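Grotdale Ground-Drive Manure Spreader - a full season in
Posted June 2019

So I finally bought a real manure spreader, and I've had enough people ask me about it at the feed store that I figured I'd just write the whole thing up. We're on 20 acres outside MacKinnon, mostly pasture and a bit of hay, with horses and a handful of steers. Before the Grotdale I was pitching everything off the back of a utility trailer with a fork. My back has opinions about that.

I ordered it in December, when the dealer in Flirton was clearing out floor models. I'd gone in to look at the Brollia, and I nearly took it home. It's a nice machine, prettier than the Grotdale if I'm being fair, but it wants a PTO, and I wanted something I could pull with the little utility tractor or the side-by-side and leave the big tractor on the loader. Ground drive it was. The wheels turn the chain and the beaters, you pull a lever, you go.

Assembly first. It comes with the box built and the running gear, tongue and beaters loose. The manual says two people, and I'd agree with the manual. Keegan Landry from up the road came over and we had it together in five hours, with a long lunch in there. The bolts are all bagged and labeled, which I loved! The drawings are tiny, which I did not. We put the right-side chain shield on backward and only noticed when the grease fitting was pointing at the tire. Check that before you tighten everything down.

Now the actual spreading. With stall cleanings (mostly pine shavings, some straw) it throws a nice even carpet a bit wider than the box. It breaks up clumps better than I expected. I run it in second gear low on the tractor, and that seems to be the sweet spot - any slower and the beaters just kind of lob it, any faster and I'm bouncing over the gopher mounds and the hitch pin rattles like crazy. With wet, heavy stuff from the steer pen you need to load it lighter than you think. I heaped it up once in March, got halfway across the bottom field and the wheels started skidding instead of turning. Ended up forking half of it out by hand, in the rain, exactly the job I'd spent the money to get away from.

On a normal cleanout day I do seven loads. That used to be a whole weekend and now I'm finished before supper, even with the gate to open and close every time.
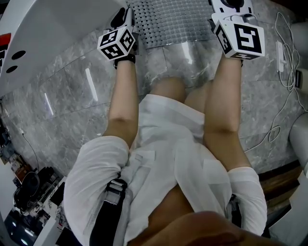 Legs stretched out, in white shirt and shorts.

Tires. The lugs are aggressive and they need to be, that's where all your power comes from. On dry sod, no trouble at all. On frozen ground with a skim of snow they'll slide, and if they slide, nothing spreads. I quit trying to use it in January and just piled everything behind the barn until the thaw. If you have to spread daily all winter, go look at the PTO models.

The apron chain stretched a little over the first few weeks. There's a tensioner bolt on each side at the front and you want to turn them evenly. I didn't the first time, and one slat rode crooked until I went back and fixed it. Mélanie Penner, who has the same spreader in the next size up, told me to run it empty for a minute after every tightening and watch the slats come around. Good advice, I do it every time now.

Grease it more than the book says. There are five fittings, and the one behind the left wheel is a real pain to get at unless you've got a flexible hose on your gun. I wish they'd put that one anywhere else.

The floor is poly and it cleans up great. I hose it out at the end of the day and leave the front tipped up so it drains. No rust on the box so far apart from a scrape where I backed into the corner post (my fault). The paint on the tongue is already chipping around the jack though, and I'd have liked a better jack in general. It's the cheap kind with the thin handle. I've priced a replacement and I'll probably swap it this fall.

One more gripe. The engagement lever is stiff and it's set low, so from the tractor seat I have to turn around and lean way back for it. Keegan tied a loop of old lead rope on his side of things when he borrowed it, and I've left the rope on there. Works fine.

Would I buy it again? Yep. For a place our size with shavings and average horse mess it's a good fit, and the dealer has been great about parts. They had a spare shear pin waiting at the counter when I called. If your ground is steep or you're hauling heavy wet bedding all year, I'd spend more and get the Brollia.

I'll add to this after haying if anything breaks.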